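Dec 5, 2025

Second pass along the Okedwood line finished at 3:40. Geophone spacing held at 3 meters, 24 channels, hammer source with five stacks per shot point. First breaks are clean out to channel 17. Beyond that the wind noise from the tree row takes over and I am picking by eye. Gizella Mészáros thinks a bandpass will recover the last seven traces. I think the signal is below the noise floor and we should re-shoot on a calm morning.

Target is still the old buried channel that Weltura hit by accident when they drilled the Coltville supply well. Their log has gravel at a depth where the two neighboring wells have shale. The direct wave in the soil gives 967 ft/s, a believable number for dry silt. The second layer is less settled. Forward shots and reverse shots disagree by enough that the refractor must be dipping, down to the east, toward the Sárközi property. That is the direction the channel should deepen if the well log is right.

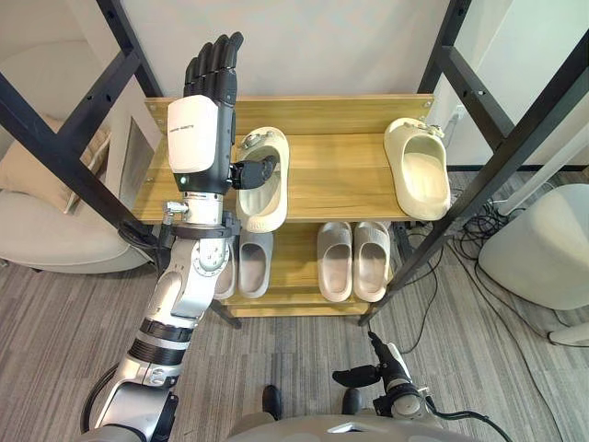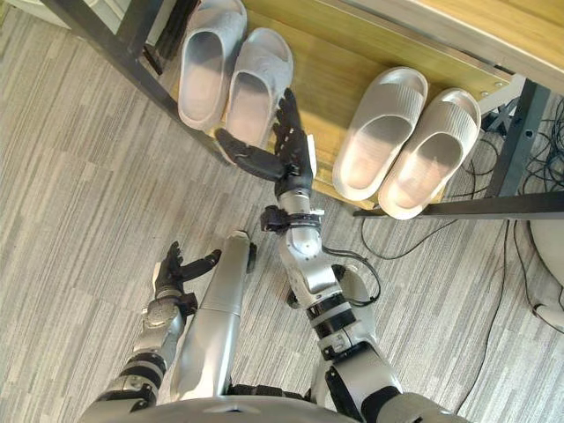 Resistivity on the same line tomorrow if the ground is not frozen. Contact resistance at the west end was over 3,000 ohms on the test electrodes, too high to trust. Salt water in the holes helped on the February job and I will do the same again. Wenner array first, then dipole-dipole if there is daylight left.

Equipment notes. Trigger cable has an intermittent fault near the hammer end -- two shots were lost and one recorded with a late zero time. Flagged all three in the field book. Replaced the tape, not the connector. Plate is bending at one corner and should be turned over before the next line.

Elevations still need to be tied to the well head. Until that is done the depth section floats, and I don't want to send it to Weltura in that state. Gizella has the level and both rods in her truck. Asked her to start at the road culvert and close the loop back on it.

Batteries on charge, data copied to both drives.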